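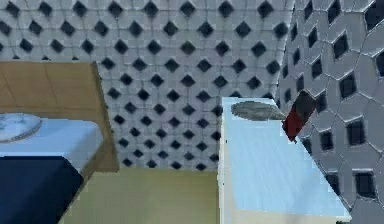 The sim kitchen, with the plate on the left counter and the red and black thing over on the right.

So I've been putting off writing about the arm for most of the winter, partly because the arm itself has been in pieces on the workbench and partly because I've been having way too much fun in the simulator. But the simulator counts as building! I'm going to insist on that.

Quick recap if you're new. I'm building a small robot arm on a rolling base in my half of the garage, and the plan is that one day it moves dishes from one counter to another. That's the whole dream. The project is called Flidlow (it was a typo in a folder name and it stuck). The shoulder and elbow are done, the wrist is on its third redesign, and the base rolls fine as long as you don't ask it to turn left.

While the wrist parts print, I've been working on the practice kitchen. I went with two counters facing each other across a strip of floor, because that's how my real kitchen is laid out, more or less. The colors are not my real kitchen. I picked the light blue and the olive floor late one night in December and now I'm weirdly attached to them. The wall tiles came out of a free texture pack and I know, I know, they're a lot. The diamonds on the back wall and the big ones on the curved wall don't match at all where they meet. I'll fix it when I run out of important stuff to do.

The thing that's eaten my time is counter height. I measured my own counters, typed in the numbers, and the arm kept planning these beautiful swoops straight through the cabinet. I went through the collision shapes one by one (tedious, bring snacks) and found that one cabinet had its collision box 25 millimeters lower than the part you see on screen. Two evenings gone on that! The fix was a single number in a config file.

After that I let it run overnight with the plate starting in a different spot each time. In the morning I had 421 attempts in the log, and I sat there with my coffee scrolling through them like it was the sports page. Round plates near the edge are still hard. The fingers come in too flat and shove more than they grip, so I'm going to try a steeper approach angle and maybe softer pads on the real ones.

Speaking of the real ones, I ordered a bag of 5 little servos from Tulon for the new wrist, and the horns don't fit the brackets I already printed. Of course they don't. I've redrawn the bracket with a wider slot and it's on the printer as I type this, making that squeaky noise it makes on the long moves. I should probably grease the rails.

Next up is getting the wrist bolted on and running the same motions on the bench, slowly, with a plastic plate and my hand on the power switch. If you've got a favorite material for finger pads, leave me a comment. I've tried silicone tape and bike inner tube so far, and the inner tube is ahead but it smells terrible.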